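# Let the parade be a little bit bad

Every October our town shuts down Chisholm Street from the feed store to the river and holds a harvest parade. Every November, like clockwork, somebody writes in to say it ought to be more professional. I've read enough of those letters now that I'd like to write one back.

First, what I'm defending. It's the Odemer Harvest Parade, it steps off at 10 in the morning (10:25 if the horses are in a mood), and last fall 2,118 people walked, rolled, rode or were carried in it. The year before it was 2,049. I know this because the sign-in sheets get added up and printed on the back of the thank-you flyer, which I keep on my fridge next to the trash pickup schedule. The town has 4,000 people in it. So more than half of us are in the parade, which leaves the rest of us to watch, and I think that's pretty much the perfect ratio!

The complaint is always about the gaps. The accordion group stops to finish a tune, the tractors behind them stop too, and then you've got a long stretch of bare road with one kid on a scooter in the middle of it. Visitors who drove over from Clillen find this boring. They've said so, online, at length. They want bands spaced out with timers and radios, and a grandstand with an announcer, and a company brought in to run the whole thing the way they do it over in Rutuson.

Well, I went to Rutuson. I went two years running, because I wanted to be fair about it. It's gorgeous. The floats are enormous and they all move at exactly the same speed, and there's a sound system on every block playing the same song, so you never get that lovely mess where the brass band is leaving and the bagpipes are arriving and for half a minute you can't make out either one. I stood behind a metal barrier for two hours and I didn't know a single person who went by. I bought a pretzel. I went home. 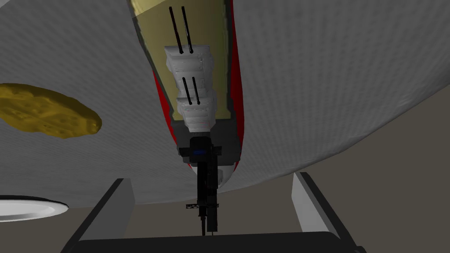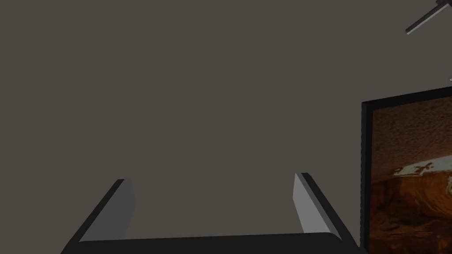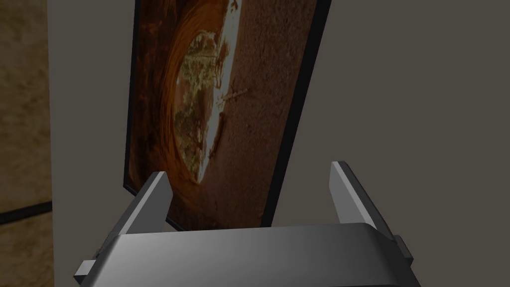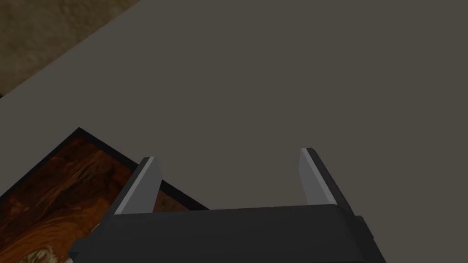 What I want from a parade is to yell somebody's name. I want to see my dentist dressed as a turnip. I want the high school drum line to come around the corner by the bank, where the echo messes them up every single year, and I want to hear them find the beat again outside the shoe repair place. You can't hire a company to do that for you, and I suspect a company's first suggestion would be to move the drum line away from the bank.

Now, money. The people who want a bigger show say it would pay for itself, and maybe it would, I'm no accountant. But Rutuson charges every walking group 400 dollars to enter. Ours is free if you show up before nine and write your name down. Think about who drops out at 400 dollars. The car dealership stays, sure. The bank stays. The Ukrainian dance school, which is Halyna Ostapchuk and fourteen kids rehearsing in the basement of the library, probably doesn't. She told me once that half her costumes are sewn from other costumes. Her group is also the reason my grandson, who will not dance at weddings or for birthday cake, spent all of last September stomping across my kitchen in red boots.

And the kids who start out in her group at six come back at sixteen to hold the banner. I've watched it happen. It takes ten years to grow a parade like that and you could lose it with one entry fee.

I'll give the complainers a few things, so they don't think I'm just a sour old booster. We do need more bathrooms. The stretch by the lumber yard has no shade and no place to sit, and my own mother won't come anymore on account of it, so yes, please, benches. The candy should be handed out and not thrown, I took a butterscotch to the eyebrow and I still have opinions. Somebody could also walk in front of the horses with a shovel and not only behind them. Fine! Put all of that on the agenda and I'll show up and vote for it.

But leave the gaps alone. People cross the street in the gaps. They hug their cousins, they swap lawn chairs, a toddler gets to run out on the yellow line and be famous until his dad catches him. Last fall there was a gap so long that the two sides of the street started singing at each other, badly, and when the fire truck finally came around the corner it got the biggest cheer of the day just for turning up.

The planning meeting is at seven in the evening, upstairs at the grange hall. Bring your own coffee, theirs is terrible, and sit near the front if you can, so I'm not the only one up there arguing with the barrier people again.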